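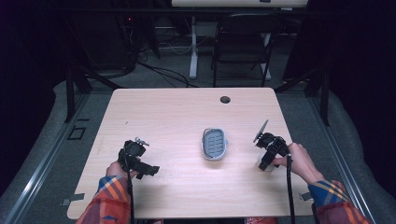
Slide 1. Oval soap dish, slotted insert, on the table.

Start with the dish. Light rim, blue-gray insert, two columns of short slots. Ask who has one like it at home and wait for hands.

The talk is on small bathroom goods and why people stop using them. Fongchan covers packaging after the break, so keep off boxes and labels.

Main point: a dish has two jobs. It holds the bar, and it keeps the bar out of its own water. In the Hamodlow home survey, 33 of 36 households owned a dish. Only 12 were using it. The others left the bar on the sink or the edge of the tub.

Reasons given, most common first:
Hard to clean between the slots
Slides when you pick up the bar
Takes up too much of the sink

Pause on cleaning. A lift-out insert helps, but only if the part under it has no tight corners. Pass the Stilum sample down the left side, the Pearce sample down the right. Get both back before slide 3.
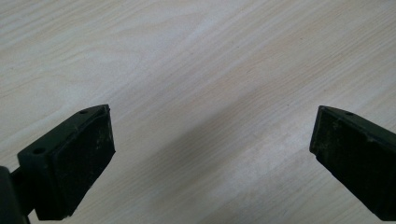
Slide 2. Tabletop, pale wood grain.

Move on to surfaces. People buy the dish and forget what it sits on. Standing water can mark a wood top — the finish matters as much as the dish does. Mention feet, and that soft ones can leave rings on some finishes.

If someone asks about price, the Drisero quote was for a run of 1,000. Araceli has the sheet.

Questions, five minutes. Then hand over to Fongchan.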